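Velleck Dridix – Simulated Two-Arm Demonstration Recorder

Home / Software / Recording and data tools

Part no. DX-SIM-2
Licence: per seat, one year, renewable
Delivery: download

Overview

Dridix is a software package for recording demonstrations of two-arm tabletop work in simulation. An operator drives both arms by hand, and the package stores what the arms did together with what the virtual camera saw. The recordings are intended as training examples for imitation learning. No physical arms are needed at any stage.

The standard licence includes 4 worktop layouts and a library of 1,075 objects, covering food items, containers, trays and small household goods. Objects have their own mass and friction values, which can be edited in a text file. Custom objects may be imported, subject to the mesh limits in the manual.

Recording

Each episode starts from a reset state and ends when the operator presses the stop pedal or the time limit is reached. Joint positions, gripper opening, commanded targets and rendered views share one clock. Episodes are written to disk on completion – a crash during an episode loses that episode only.

The operator marks each episode as kept, failed or discarded. Failed episodes stay in the data set with their label unless the export filter removes them. Users training recovery behaviour should leave the filter off.

Start positions can be fixed, drawn from a list or varied at random within a set area. The random seed is stored with the episode, so any starting layout can be rebuilt later. Lighting and worktop material are varied separately and can be changed at playback without recording again.

Playback and re-rendering

Stored episodes can be replayed from joint positions or from commands. Replay from joint positions reproduces the motion as recorded. Replay from commands runs the physics again and may give a different result where contact is light or brief. Use the first method when making new camera views and the second when checking a changed controller.

Container tasks

Picking from a box with upright walls takes more care than picking from an open surface. The wrist has to clear the rim on the way in, and the forearm can hide the object from an overhead view at the moment of contact.
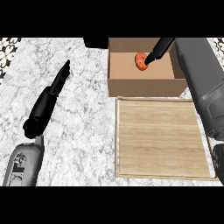
For this group of tasks the contact log should be switched on. It records every touch between a finger and another body, including the box walls, and adds little to file size. Wall contact is not treated as failure by default. A force limit can be set per object under Task > Limits.

The idle arm is recorded in full even when it has no part in the task. Removing it at export is possible but not advised, as a model trained on one arm will have no examples of keeping the other clear.

Sample data

A sample set of 2,170 episodes is supplied with every licence. An extended set of 3,000 episodes, recorded by Karagiannis at the Prodville site, is sold separately under part no. DX-SET-K.

Requirements

Operating system: Linux, 64-bit
Graphics: dedicated card with current drivers
Input: paired leader arms, or two six-axis hand controllers
Stop pedal: USB, not included
Export: HDF5, or video with CSV

Support

Written support is included for the licence period. The next maintenance release is planned for February and will be supplied free of charge to current licence holders. Episodes recorded in the present version will open in it without conversion.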